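Tevska Family Play Library – Progress Report to the Economou Fund
Submitted by Perrine Rey, Program Manager
02/03/2024
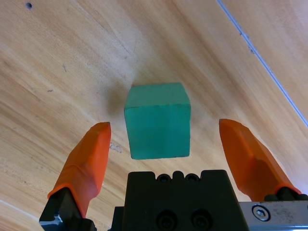 A green wooden block on a tabletop.

This report covers the second half of the grant period. The main work was getting the lending shelves open to families, and that has been done. The library is now open for borrowing at both sites, Tevska Hall and the Ikbridge annex. The annex opened later than planned, in October, because the landlord needed to replace a section of flooring before we could move in the shelving.

Lending
Families can borrow up to three items at a time and keep them for two weeks. We started with a one-week loan and changed it after parents told us the turnaround was too short, especially those coming in by bus. Late returns have dropped under the longer loan. Puzzles and train sets go out the most. Board games for older children have been slow, and Fikri Rondonuwu is moving them to a lower shelf by the door at Ikbridge to see if that helps.

Catalog
Afiq Yusof finished entering the collection into Geltora, the lending software named in our original application. Setup took longer than we expected. Sets with many small parts had to be entered as one item with a parts list, and the first version of the labels peeled off after cleaning. We reprinted them on a heavier stock. The cost came out of the supplies line and did not affect anything else.

Cleaning and repairs
Returned items are wiped down and checked against the parts list before they go back out. Fidelina Tamayo runs a repair table once a month at Tevska Hall. Most of the work is small – gluing, sanding rough edges, finding replacement game pieces. Items that can't be made safe are taken out of the catalog.

Play sessions
The drop-in play sessions for children under five are well attended in the mornings and thin in the afternoons. Zahira Pelupessy has proposed dropping one afternoon session at Ikbridge and adding a morning one. We would like to make this change at the start of next term and ask for your approval, as the afternoon session was listed in the grant agreement.

Budget
Spending is in line with the plan except for shelving, where we are $1000 under. The annex already had usable wall units. We ask to move this amount to the replacement parts line, which will run out before the end of the year at the current rate.

Next period
We still need a second key holder for the annex and a better place to store the large outdoor toys over the winter. The borrower survey is drafted and will go out with the next newsletter. Results will be attached to the final report, along with the full list of withdrawn items.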